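06/05/2021

1/ Seagrass count at Waredstead today. 87 quadrats done, tide beat us to the rest. Soaked to the knees.

2/ Big news is the Lamont side. Bare mud in January, now 38 squares with shoots in. Small ones but still!!

3/ Wistance council still wont move the moorings. Chains drag round and rip it all up. 40 boats, one bay. Write to them pls

4/ Saltis app crashed twice so half of its on paper. Typing up tonight
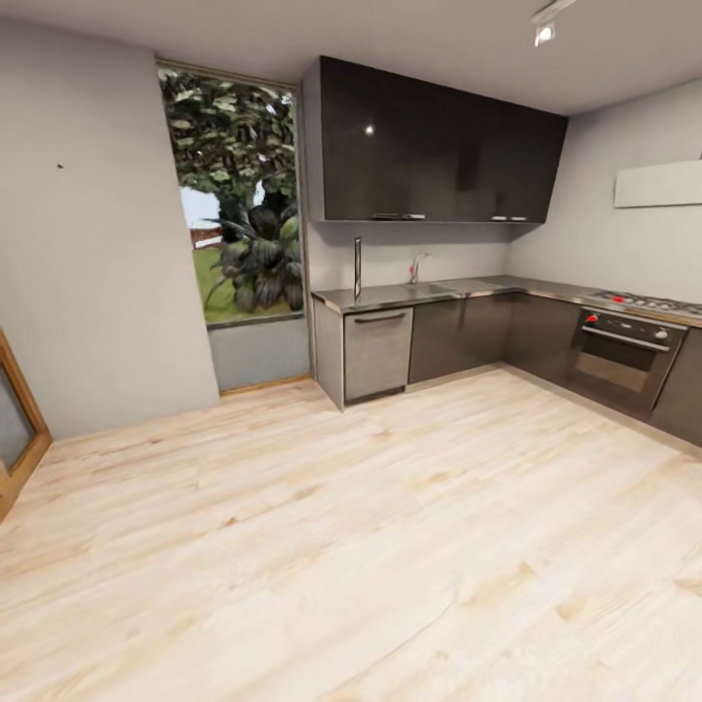
Grey units, steel worktop, sink in the worktop.

5/ Next count when tides allow, bring wellies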